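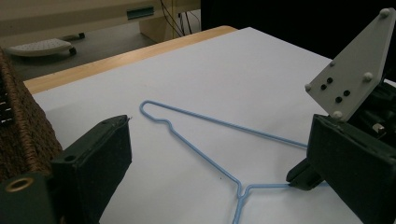 I've been wanting to write this one since April, when the laundry and rental place I work for (we're Vurkside, we clean and press uniforms for restaurants and a couple of hotels) signed up to automate part of the back room. I was the loudest person in favor. I still am! But my reasons have changed a lot, so bear with me.

Anyone who has worked in a place like ours knows the hangers. Thin wire ones, they come back in bins, all hooked into each other, and somebody has to pull them apart, look them over and get them onto the rail facing the right way. We had 3,587 come back in one week this fall. I know the number because it's part of my job now to write it down, and I kind of love that it is.

The folks at Karamanlidis, who are building the system with us, call it the Modwood line. First thing I learned from them: a wire hanger is a rotten thing for a machine to pick up. It's thin, it lies flat, it's got a hook at one end and a twist where the wires join, and it never lands the same way twice. A box is easy. A hanger is all edges and air. I've handled the things for 19 years and never once thought about where I put my fingers.

So that's what a good part of my week looks like now. A light blue hanger on something white, a gripper in each hand, and I work out how to take hold of it. Do you go for the hook? The shoulder? I'm a big fan of the spot where the wires come together, but one of the night crew swears by the long straight side, and we've had some very heated lunches over it.

What I didn't expect was how much people would enjoy being asked. There are 18 of us in the back, and before this, the only question we ever got from upstairs was whether the truck would be ready on time. Now somebody wants to know how you shake two hangers loose without bending either one, and they write down the answer. My wrists are happier too, after years of doing the same twist all shift long.

It isn't all sunshine. The sorting hours will shrink, and we all know it. We got it in writing that the current crew keeps its hours through the changeover, with training on repairs and on the new line, and I pushed hard for that. What happens to the next person who would've been hired for the bins, I don't have an answer for. That job was my way in the door.

Next up is the Rorkar rail, which should take the hangers once they've been sorted. It's supposed to arrive after the holidays, and I've already cleared the corner for it. 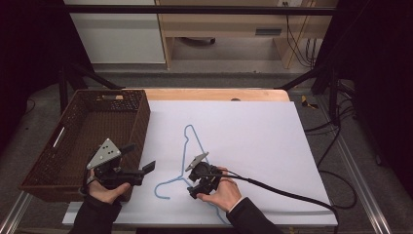 The other thing on my list is the repair training. I signed up for the first group, and I've been reading the manual on the bus, all 289 pages of it (I'm on the chapter about cable wear and it's better than it sounds). If your shop is going through something similar, leave me a comment, especially if you deal with the kind of hangers that have the paper tube on the bottom. Those are coming our way next, and I want to hear how other people grab them.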